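Stumelden Household Textile Reuse Study: Progress Report to the Cova Fund
Prepared by Efthymia Ververidis, 19 October 2018
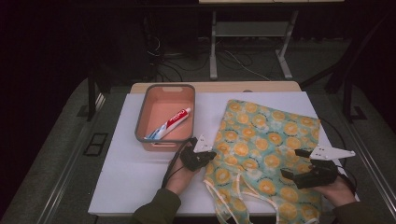 What has the grant paid for in this reporting period?

Collection, sorting and wash testing of used kitchen and bathroom textiles, plus the lease on the sorting space in Stumelden. The itemized costs are in the spreadsheet sent separately.

1. Status against the work plan

Work package A (collection) is complete. Work package B (sorting and grading) is complete except for the late batch described in section 3. Work package C (wash and wear testing) is in progress. Work package D (resale trial) has not started and is not scheduled to start in this period.

No change to the overall end date is requested. One change to the sequence of work package C is requested in section 6.

2. Collection

A total of 1,561 items were accepted. Collection was by drop-off at the Raptis building and by pickup from participating apartment blocks. Items were accepted if they were dry, free of mold and made mainly of woven or knitted fabric. Bath mats with rubber backing were refused at intake, as were pillows and anything with a filling. Refused items are not included in the total.

Most items came in by pickup. Drop-off was slower than planned during the first weeks and improved once the opening hours were posted in the building lobby. Intake staff recorded item type, fiber content where a label was present, and visible damage. Labels were missing or unreadable on a large share of the dish towels. For those items fiber content was estimated by burn test on a thread pulled from the hem, and the record is marked accordingly.

3. Sorting and grading

Each item was assigned to one of four grades: fit for reuse as is, fit for reuse after repair, fit for cutting into wiping cloths, and fiber recovery only. The grading sheet was revised once. The first version treated any stain as grounds for moving an item down a grade, which put nearly all tablecloths in the cutting grade regardless of the condition of the cloth. The revised sheet separates stains that remain after a standard wash from those that do not. All items graded under the first version were graded again.

A late batch of 40 items from the last pickup round has been recorded at intake but has not been graded. Grading will be finished before the next report. These items are part of the collection total given above.

Aprons and other items with ties gave the least consistent results between graders. The usual point of disagreement was the seam where the tie joins the body. The revised sheet now instructs the grader to pull the tie by hand and to record any stitch that opens. Agreement between graders improved after this was added, but the number of aprons is too small to support a firm statement.

4. Wash and wear testing

A sample of 300 items was drawn from the two reuse grades. Each item is washed, tumble dried, measured for shrinkage and checked for color loss and seam failure. The cycle is then repeated. Detergent, load weight and water temperature are held constant. Water hardness is measured at the start of each day and has stayed within the range set out in the protocol.

Early results are as follows. Cotton terry towels lose little strength over the cycles completed so far, but the edge binding frays before the pile does. Printed cotton fabrics show more color loss at folds and hems than on flat areas. Linen items shrink most in the first cycle and very little after it. Blended fabrics have been stable in size and show some pilling. These results cover only the first half of the planned cycles and should not be quoted as findings.

Seam failure is the most common reason for removing an item from the test. Removed items are kept in labeled bags and can be inspected on request.

5. Problems in the period

Testing stopped twice. The first stop was caused by a failed drain pump on one of the washing machines. The part was replaced under warranty at no cost to the grant. The second was caused by an error in the load log, where the dry weight of several loads had been entered in the column for wet weight. The affected loads were identified from the paper sheets and corrected. No test data were lost.

The Zevlow tensile tester was returned from calibration later than agreed. Strength measurements for the first cycles were therefore taken in a single block instead of after each cycle. The effect on the results is expected to be small and will be stated in the final report.

The lease on the sorting space runs to the end of October. The landlord has offered an extension on the same terms. A signed copy will be forwarded when it is received.

6. Request to the funder

Approval is requested to complete all wash cycles for the towel group before starting the remaining cycles for the table linen group. The current plan alternates between the groups, and each change requires the machines to be cleaned and the load weights to be set again. Running the groups in order would save around 2 weeks of machine time. It has no effect on the budget.

7. Work planned for the next period

Grade the late batch and close work package B.
Complete wash cycles for the towel group.
Begin the remaining cycles for table linen, subject to approval of section 6.
Draft the price list and item descriptions for the resale trial.
Agree on storage for graded items with the building manager at Raptis.

Questions on the test protocol or the grading sheet should be sent to Efthymia Ververidis at the project office in Stumelden. The revised grading sheet is attached as Annex 1 and the shrinkage tables as Annex 2.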